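Kivero Strapped Shipping Carton, Large

Sold by Juna Packing Supply, Prusdale
Item 148
Sold in packs of 2, flat

Product details

The Kivero large carton is a brown corrugated box for parcels that go by ground carrier or on a pallet. It is wider than it is deep, so it can be lifted from the two short sides by one person with average reach. The top closes with four flaps. The long flaps meet in the middle and are sealed with one run of wide clear tape, and two plastic straps go over the tape from back to front.

Straps are not included with the carton. Most customers order it with the Kahraman white strap, sold by the coil. One coil holds 900 feet. The strap is soft enough to bend around a corner by hand and can be cut with ordinary scissors or a utility knife.

How to place the straps

Set one strap a third of the way in from the left end and the other a third of the way in from the right end. Run both over the top and down the front face. Keep the straps off the tape seam. Pull them snug, then stop. If the edge of the box starts to fold in, the strap is too tight and should be let out before it is fastened.

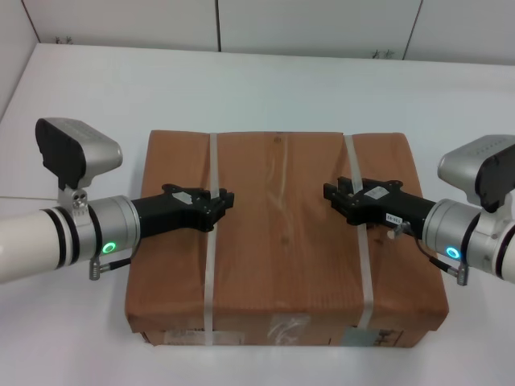

Can the straps be used without tape?

They can hold the flaps down, but we still recommend tape along the full seam. Straps leave the gap between the flaps open, and dust and water can get in. For goods stored in a dry room for a short time, straps alone are usually enough.

Labels

Put the shipping label on the front face or on the top, between the straps or clear of them. A strap that crosses a bar code can stop it from scanning. Packing slips go in a clear pouch with the open side sealed. If you reuse a carton, cover or remove the old label first.

Opening the carton

Cut the straps before the tape. Hold the strap near the place you are cutting, with your other hand, so the loose end does not jump. Cut on the top face, away from the corners. Once both straps are cut, pull them clear of the box and put them aside before you slit the tape. Strap left lying over the flaps gets caught when they are folded back, and a long piece on the floor is a trip hazard.

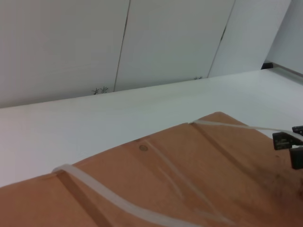

Cut strap cannot be tied and used again. Put it in the trash or take it to a site that accepts plastic film and strapping. Do not put it in with the cardboard. The carton itself can go in paper recycling once the tape and pouches are off, or it can be folded flat and kept for another trip.

Reusing the carton

Check the edges and the fold lines. Light creases and rounded edges are normal after one shipment and do not affect use for light goods. Do not reuse a carton if a corner is split, if the board feels soft when pressed, or if a flap has torn at the fold. Small holes in the top can be covered with tape. For heavy items, use a new carton each time.

Storage

Store flat in a dry room, off the floor. Do not lean the cartons on an outside wall. Board that has been damp and dried out again loses strength even when it looks fine. Coils of strap should be kept out of direct sun.

Ordering

The carton is in stock all year. A full pallet is 1,152 cartons and ships direct from our Prusdale warehouse. Smaller orders can be picked up at the counter until 4 p.m. Pallet orders placed in April may take an extra week while we count stock.

Returns are accepted on unopened packs. Cut coils of strap cannot be returned.

For pallet prices or a sample carton, ask for Jolien Wuyts at the order desk.

Often ordered with this item

Kahraman white strap, coil
Clear packing tape, wide
Clear packing slip pouches
Utility knife with spare blades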